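Questions from our visitors
Liltulton Playhouse, the season and the play "Skumel"
Page updated 8/27/26

We receive many letters about the new play, and we try to answer here the ones which come most often. If your question is missing, please write to the box office and we will answer you within three working days.

What is "Skumel" about?
It is a play for two actors, set in a ferry waiting room on a winter night. A mother and her grown son wait for a boat to the island of Skumel, where the father of the family has died. They have not spoken for many years. During the evening they decide who will speak at the funeral, and what may be said there. The play is sad, but there is more laughing in it than people expect.

Is Skumel a real island?
No. The author wished for a name which sounds northern but belongs to no country. Please do not look for it on a map, as some of our visitors did last season.

How long does it last, and is there an interval?
The first part is 63 minutes. After it there is an interval, and the second part is shorter. The bar is open before the play and in the interval, but it closes when the second part begins.

May I come in if I am late?
Only at one moment, when the ferry horn sounds and the stage becomes dark. This is quite early in the first part. Our ushers will take you to a seat at the back, and you can go to your own seat in the interval. After the horn we can't let anybody in before the interval, also not with a valid ticket.

Is it suitable for children?
We advise it from the age of 14. There is no violence, but the son speaks in the second part about a time when he wanted to harm himself. The language is strong in a few places. For younger children we have the puppet play in May.

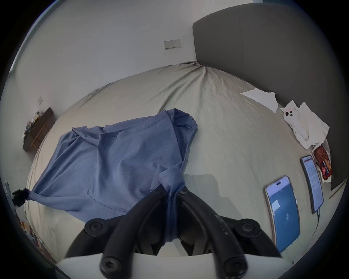 I saw this play in Turbridge. Is it the same production?
The text is the same, the production is new. In Turbridge it was played on a very small stage with the public on all sides. Our hall has 589 seats and a normal stage with a curtain, so the director had to think again about almost everything. The waiting room is now much deeper, and the mother sits far from us for most of the first part. Some visitors who know the older version tell us that they miss the closeness. Others like that you can see the sea door all the time. The ending was also changed a little by the author, and we will not say how.

Where should I sit?
People ask this very often and the answer depends on you. The actors speak softly, without microphones. If your hearing is not so good, choose the first 7 rows. From the balcony you see the floor of the set very well, with its painted tide lines, but the faces are far away. The seats under the balcony are cheaper and the sound there is a bit dull.

Do you have performances with captions or audio description?
Yes, both, but not on the same evening. The dates are marked in the calendar with the letters C and AD. For the audio description you get a small receiver at the cloakroom, and we ask you to give it back there. Guide dogs are welcome in the hall. Please tell us when you book, so that we can keep a place with enough room on the floor.

Can I read the text before I come?
The text is published by Cordero and we sell it at the programme desk. You can also borrow our reading copy in the foyer on the afternoon of a performance. Teachers may ask us for the first scene as a printed sheet, free of charge, for use in class. We are not allowed to send the complete play by email.

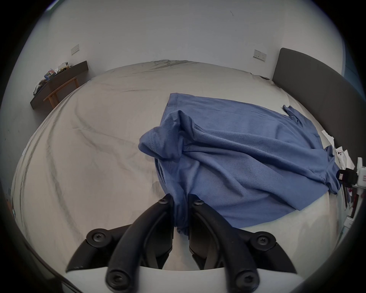

Is there a talk after the play?
There are 3 talks this season, each with the two actors and sometimes the director. They begin ten minutes after the applause and they are free for everybody who has a ticket for that night. If you came on another night and want to hear the talk, wait in the foyer until the doors open again, and you may come in if there are seats.

Can I change or return my ticket?
You can change it for another date of the same play until noon on the day before your visit. There is no fee for the change, but you pay the difference if the new seat costs more. We give money back only if we cancel the performance. If it is sold out and you can't come, bring your ticket to the box office and we will try to sell it again for you.

May I take photographs?
Before the play begins, yes. During the play, no, also not at the applause, because the actors have asked for this. Please switch off your telephone completely. The light of a screen disturbs very much in the last scene, when only one lamp is on.

Will the play travel to other towns?
We are speaking with two theatres at the moment. When something is signed, we will write it on the news page and in the monthly letter.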